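Teaching by hand: odds and ends from our demo sessions

I've been meaning to put this page up since December, and every time I sat down to do it I'd end up out on the floor again with a gripper in my hands. So it's a bit of a jumble. Sorry in advance, and grab a coffee.

Quick background for anyone who wandered in from the Sarkdale newsletter. Our little group at Veltadholm spends its days showing robots how to do ordinary household jobs – picking things up, putting them down, handing them over, setting them straight. We don't write out the motions. One of us does the job with our own two arms, holding the same sort of fingers the robot will have, and everything we do gets recorded. One go at a job, start to finish, is a demonstration, or a demo if you're typing it forty times a day like I am.

We've done it the other way too, sitting at a pair of leader arms and driving the robot from across the room. I still like that for some jobs (anything with a drawer, basically, where you want to feel the robot's own reach and its own clumsiness). But it's slow going. You're always waiting for the arm to catch up with what you meant, and by mid-afternoon my shoulders are up around my ears. With the handhelds I can get through a whole task list and still have enough left in me to cook dinner.

Our best stretch so far came to 1390 demos, all on tabletop jobs. Of those we threw out 193, mostly for boring reasons: a marker hidden behind a sleeve, somebody starting before the recording did, a few where I simply forgot which task I was on and did the one from before. I don't mind a throw-out rate like that. When I started I was keeping everything, even the ones where I'd plainly dithered, and the robot learned to dither beautifully.

A few things I tell new people, in the order they tend to come up:

Go a bit slower than feels natural, but don't creep. There's a pace you'd use to pass someone a full cup of tea, and that's the one.

Decide where you're going before you start moving. If you change your mind halfway, stop, bin it and go again. It's ten seconds of your life.

Keep the markers out in the open. Those blocky squares on the outside of each unit are how we work out where your hands have got to, and the most natural way in the world to hold the thing is, of course, a way that covers one up. Roll your wrists out a little and you'll be right.

Sit down for table work. I fought this one for ages! Standing feels freer, but your body wanders all over the place, and your elbows wander with it.

Wear dark sleeves if you've got them. Tsung-han Shek turned up in a checked flannel shirt on his first morning and we lost the lot before lunch. He has since become our best demonstrator by a mile, so there's hope for flannel people everywhere.

We run in blocks of 10 demos with a break after each, and we shuffle the object between goes. That means moving it to a new spot, turning it round, sometimes swapping it for a different one out of the box. If you always put it down in the same place you'll get a robot that's brilliant at that one place and hopeless a hand's width to the left. Tam, our older arm (yes, she has a name, and yes, it's painted on the side), spent her first fortnight reaching confidently for a spot where the mug used to be.

Flowers are this season's project and I'm a bit obsessed. After mugs and blocks and folded cloths it's such a nice change to have something with a bit of give in it. Stems slide. Leaves get in the way of where you want your fingers to go. Squeeze too hard and you've made confetti, squeeze too softly and the whole bunch swings round and pokes you in the wrist. You have to come in low, get the tips either side of the stems, and close as if you were picking up a baby bird. I've got much better at arranging flowers at home as a side effect, and my mum is thrilled.

Now, the gallery bit.
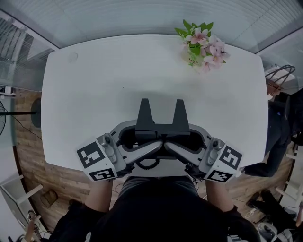
Flower day at the white table, black fingertips pointing away from the lap and the pink bunch up in the far right corner. I love this angle for checking your hold – the square markers on both units are nice and clear, which is what I'm forever nagging people for.

Does the person giving the demos need to know how to program a robot?

Not a line. What helps is steady hands, a bit of patience and being willing to do the same small job over and over without getting sloppy. Most people are giving us usable demos within 5 goes, and the ones who pick it up quickest usually come from kitchens, sewing or hairdressing.

While I'm on the practical stuff, a couple of people wrote in about the software. We use Nosine for recording and for sorting through the takes afterwards. It's fairly plain to look at, but you can flag a bad one with a single key the second you put the gripper down, while you still remember what went wrong. I used to leave my reviewing until the end of the day and it was hopeless, I couldn't tell one stem grab from the next.

Next on the list is getting the flowers into a vase, which frightens me a little. Narrow neck, floppy stems, two hands having to agree with each other. Tsung-han reckons one gripper should steady the vase and the other should do all the moving. I reckon you need to pass the bunch across partway and come down from above. We're going to record a block each way and let Tam have a crack at both. I'll add to this page when there's something worth showing, and if you've got a favourite way of holding a bunch of flowers, write in and tell me. I'm collecting them.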